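Chair-folding cell at Pullivport gets its fingers seen to

Two new pads, one new cable clip and a long morning on the floor

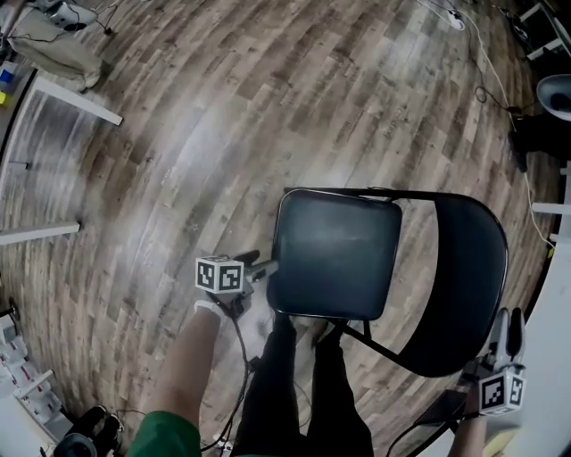
How often do the gripper pads need changing?

Every 1,000 folds, according to the sheet on the wall, and sooner if the chairs start slipping.

They started slipping at 760-odd, by the account of anyone who was standing near the cell when the crashing began. The sheet has since been amended in biro.

The cell in question belongs to Plitberg, which hires out seating for weddings, prize-givings and parish meetings from its depot at Pullivport. It does one job. A chair comes back from a marquee open, the two arms take hold of it, the seat goes up, the back comes down, and the chair goes on a trolley looking much as it did when it left, give or take some cake. The arms learned the movement from people doing it by hand with a matching pair of grippers, and every so often someone has to sit down and do it again so that the cell can be put right.

For most of March that someone was Rigoberto Nina, who joined the company to drive a van.

"I've folded chairs since I was a boy and never thought about it once," he said. "Now I think about it in the bath."

The trouble began with the left gripper. Its pads had worn smooth on the inside edge, the part that presses on the rim of the seat, and the arm answered by squeezing harder. That held for a while. Then the cable, which had worked free of its clip near the wrist, began to snag at the top of the lift, and chairs that should have been folded were set down half open, like deckchairs in a cartoon. One trolley load went out to a christening in that state. Plitberg has written to the family.

Aivar Luik, the fitter who looks after the cell, says the repair itself was dull. The old pads come off with two screws each and the new ones go on the same way round, although there is nothing on them to say which way round that is. Luik now marks the top edge with a dab of nail varnish. The cable was rerouted down the outside of the arm and held with a clip from Stomero, which makes the grippers and sells the clips in bags of 125. Plitberg needed one.

"So if anybody wants a clip," said Luik.

Checking the marker cubes took longer. The cell works out where its hands are by looking at the printed patterns on them, and it takes a poor view of dirt. A thumbprint in the wrong place can put a finger out by 4 millimetres, enough to miss the rim of a seat altogether and close very firmly on nothing. The cubes are wiped with a dry cloth before each run and with a damp one at the end of the week. Spray polish is banned, following an episode in the autumn that left the patterns shiny and the cell convinced that its left hand was in the car park.

With the new pads on, the hand-held pair had to be given the same treatment, or the arms would be copying a grip they no longer had. Then came the folding. Luik wanted fresh runs on the standard black chair from above, from the side and from what he calls the awkward corner, where the backrest gets between one gripper and the other. Nina did them sitting and standing. He reports that sitting is worse.

A run counts only if the chair is held before it is moved. Nina's natural habit, picked up over years of emptying marquees in the rain, is to give the seat a shove on the way past and let momentum see to the rest. The cell had copied this faithfully in its first week, with results that are still visible on the skirting board. He now takes hold, waits a beat, and lifts. He has also been asked to stop using his foot.

The finished settings were loaded before lunch and the cell was started at half past one. It folded 3 chairs, stopped, and asked for its right cube to be cleaned. After that it ran until the trolley was full, and Luik went to move his car.

Not everyone at Pullivport is persuaded. The loading crew can fold a chair faster than the cell can, and say so, usually within earshot of it. Plitberg's answer is that the crew are needed for the tables, and that the cell has yet to trap its own thumb. The firm has no plans to add a second one this year, though it has cleared a space beside the first and is coy about what for.

The same pads are fitted to a cell at the company's smaller depot, Alcantara, where the chairs are of a different pattern with a slatted seat. Those have lasted rather better. Luik puts this down to the slats, which give the fingers something to hook on, while the depot puts it down to good management. He is due there next to look at a squeak.

For anyone minding a similar cell, the amended sheet now reads as follows. Look at the pads each morning and change both together, even if only one is worn. Run a finger along the cable from wrist to elbow and see that it lies flat. Wipe the cubes. Fold one chair slowly with the guard shut and watch the left hand at the top of the lift. If the chair comes down half open, stop the cell and do not send the chair to a christening.

The last line is also in biro.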